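Pemen Hand Gripper for Soft Goods

Pemen is a hand-held gripper for firms that handle soft and light goods: yarn, knitted items, small textile packs. Your own people carry it in the hand and do their usual picking with it, and from their work the packing cell learns how to pick. It is supplied by Felta together with the Bokbridge software, and it can also be ordered alone if you have the software already.

Who is it for

Most of our customers are wholesalers and mail-order shops with a mixed stock. Their goods change with the season, and programming every new article by an engineer costs more than the article brings. With Pemen the person who knows the goods shows the movement. No knowledge of programming is necessary. A new operator needs one morning of instruction, and we give this instruction at your site.

How the fingers hold

Soft goods are difficult for a closed steel jaw. A ball of yarn gives way when it is pressed, and if it is pressed too much the band slips or the strands are pulled out. For this reason the fingers of Pemen have rubber pads, and the linkage moves both sides together, so the article stays in the middle. The operator feels the resistance in the hand and stops closing at the right moment. This feeling is difficult to write down in a work instruction, but it can be recorded.
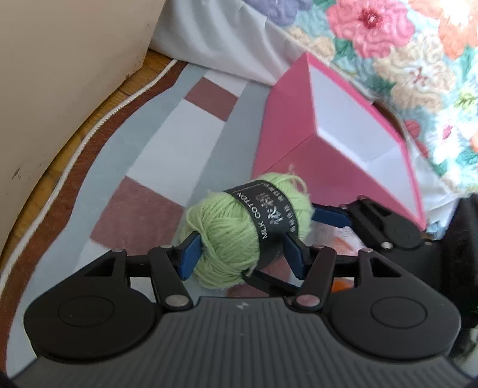 Milk cotton yarn held between the blue finger pads.

We advise to practise first with goods which have a paper band or label. The band shows very quickly if the grip is too strong or too high. After this the operator can go on to unbanded goods, and after this to bags and flat packs.

What changes for your staff

We are often asked this question, and we prefer to answer it before the order. The packing cell takes over the repeated picking from bin to carton. It does not take over the checking of colour lots, the returns or the gift orders. At Sugiyama, a yarn wholesaler who works with Pemen since October, the packers now take turns: one person records new articles, the others stay at the checking tables. The evening shift was made shorter and the hours were moved to the day. Not everybody liked this at the beginning, as the evening hours were paid better, and the firm had to agree a new allowance with the staff.

Keabetswe Moodley, shift leader at Sugiyama, told us: "My wrists are better on Friday than they were before. But you must give people time for the recording. If you put it on top of the normal work, they will do it badly and they will be angry, and they are right."

We agree with this advice. Please plan the recording as own working time and put it in the shift plan. For one new article we recommend 70 repetitions, with a pause in between. The recordings contain the movement of the gripper and the picture from its camera. They are not made for measuring the speed of a person, and Bokbridge stores them without the name of the operator.

Scope of delivery

1 Pemen hand gripper, black
1 set of blue rubber finger pads, mounted
5 spare sets of finger pads
1 carrying case
1 printed handbook in English

Order number: 244

Care

Wipe the pads with a damp cloth at the end of the shift. Fibres collect at the joints of the linkage and should be removed with a soft brush, not with compressed air. Do not oil the joints, the oil comes on the goods. Worn pads can be changed by the operator without tools.

Delivery and trial

Firms with more than one packing site can ask for a trial unit. The trial includes the instruction and one visit by our technician. Requests which reach us by Monday noon are answered in the same week. For prices please write to the Felta sales office and mention the kind of goods, the number of articles and if a packing cell is already installed.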